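Residents moving between units at Follness are asked to prepare small electrical items separately from general household goods. The guidance on this page applies to chargers, adapters, extension cords and other plug-in accessories, and to the cleaning products that are most often packed alongside them.

## Before packing

Unplug all chargers the evening before the move and leave them on a table or shelf overnight. Wipe the casing with a dry cloth. Water and spray cleaners should not be used on any part that goes into an outlet.

Check each item for the following:

- prongs that are bent, blackened or loose in the housing
- cracks along the seam of the casing
- a printed rating that can no longer be read
- cord insulation that has split near either end

Items with any of these faults should go to the electrical recycling point, open until 6 p.m., and not into a moving box. A charger with a worn label may still work, but it cannot be matched safely to a device once the two have been separated. Where the label is small or faint, copy the output figures onto a strip of masking tape and attach it to the flat side of the casing.

## Protecting the prongs

Exposed prongs scratch screens, tear plastic bags and bend under weight. Hold the charger by the sides of its casing and keep fingers away from the metal. Slide a folded piece of thin cardboard over the prongs and secure it with a single turn of paper tape. Tape should not be applied to the metal itself, as the residue is difficult to remove.

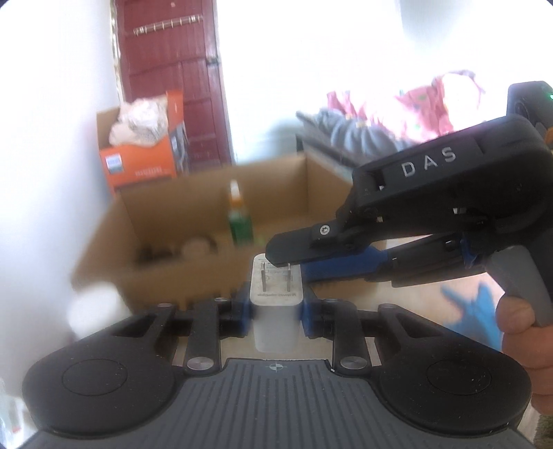 *A white wall charger held by its sides, prongs upward, with open packing boxes on the floor behind.*

Place each covered charger in its own envelope or small bag. Write the name of the device on the outside — "hall lamp" or "kitchen radio" is sufficient. Cords are to be coiled loosely and fastened with a twist tie. Tight winding around the charger body strains the cord where it enters the casing.

## Spray bottles and cleaning products

Spray bottles travel upright, in a box of their own. Turn the nozzle to the closed position, then put a small plastic bag over the top and hold it in place with a rubber band. Crumpled plastic bags may be used to fill gaps so that bottles do not tip.

Electrical items must not share a box with liquids, even when the bottles are sealed. Original product boxes may be kept if space allows.

## Boxes and labels

Small electrical items fit best in a box no more than 11 inches deep. A full box should weigh no more than 18 pounds. Leave the flaps open until the final check of the room — hooks behind doors, chair seats and outlets behind furniture are the places most often missed.

Label two sides of the box and the top. Box labels and paper tape are available from Inese Mägi at the residents' office during January. Unused labels should be returned there.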